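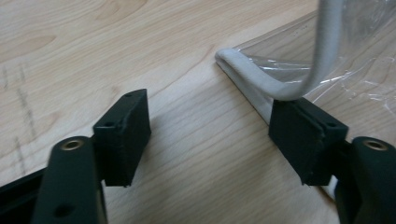 Vernex open day, Skosby site, Mon 16 February

The handling lab is on the second floor, past the machine shop. Visitors went up in groups of six. Our slot was 22 minutes, and most of it was spent at the soft goods bench.

Soft goods means anything that does not hold its shape: bags, liners, pouches, film. Vernex packs these for mail order customers and still does the last step by hand. The lab records people doing the job with a hand-held gripper and trains a policy from the recordings. The count on the wall board was 3622 recordings, with a target for July that had been erased and not yet rewritten.

The gripper has two dark green fingers, each with a brass-colored threaded insert in a boss and a black rectangular pad at the tip. Pads are screwed on. According to the operator, they get swapped after about 2000 grasps, when the faces start to glaze.

Clear plastic is the difficult item. It wrinkles, it throws highlights, and the table grain shows through it, so the software has trouble finding where the plastic ends. The operators are told to go for a white edge if there is one. It gives the pads something to close on and it stands out better against pale wood than the clear part does. Cords and handles are a separate problem -- they move when the rest of the item moves, and they sometimes get pinched along with the hem.

Visitors could try the tool. It is heavier at the front than expected. My first two attempts closed on air; the third got the hem and dragged the item sideways.

The robot cell next door runs the trained policy, called Yin. It was given clear bags from a bin and placed 66 percent of them correctly during the morning session, by the lab's own tally. Failures were mostly double picks. Cycle time was not posted, and the answer given was "slower than a person."

Nimitwood, the pad supplier, had a table in the hallway with sample compounds in three hardness grades. No data sheets were left by noon.

Parking is behind the loading dock -- use the north gate.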